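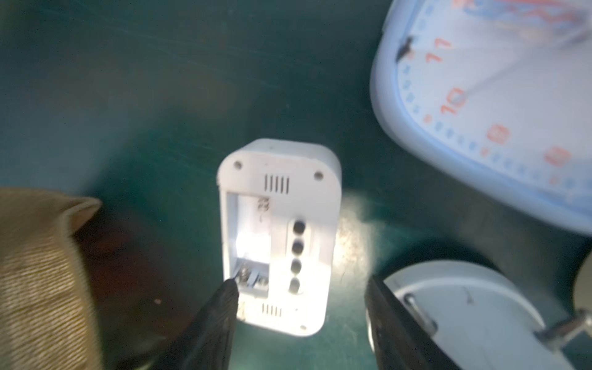
Rogério Lacerda wrote to me in September that people who still fuss over battery compartments ought to buy things with a charging port and be done with it. I have read his note several times, and I like him very much, but I can't go along with it.

A gadget that runs on batteries you can buy at the corner store is a gadget you can keep. You take the cover off, you look at the springs, you put in fresh ones, and on it goes. The little radio in my kitchen, a Medeiros I bought when we first moved to Clallalholm, has been through more batteries than I'd care to add up, and it still gives me the weather at 6 in the morning while the coffee drips. The rechargeable lamp beside it lasted 2 years. Its battery was sealed in, and the repair shop told me (very kindly, I should say) that a new lamp would be cheaper.

I will grant Rogério the covers. They do wander off. Mine spent most of a winter in the drawer with the string and the birthday candles, and I had a strip of tape over the back the whole time. And those markings inside, the plus and the minus, could stand to be a good deal bigger -- I hold mine up to the window and squint, and then I usually try it both ways regardless.

But I would take the tape and the squinting any day. There's a small pleasure in opening up the back of a thing and seeing where the power goes in, and I'd like my grandchildren to have it too. Rogério is welcome to come by for coffee and argue. He can bring his charger.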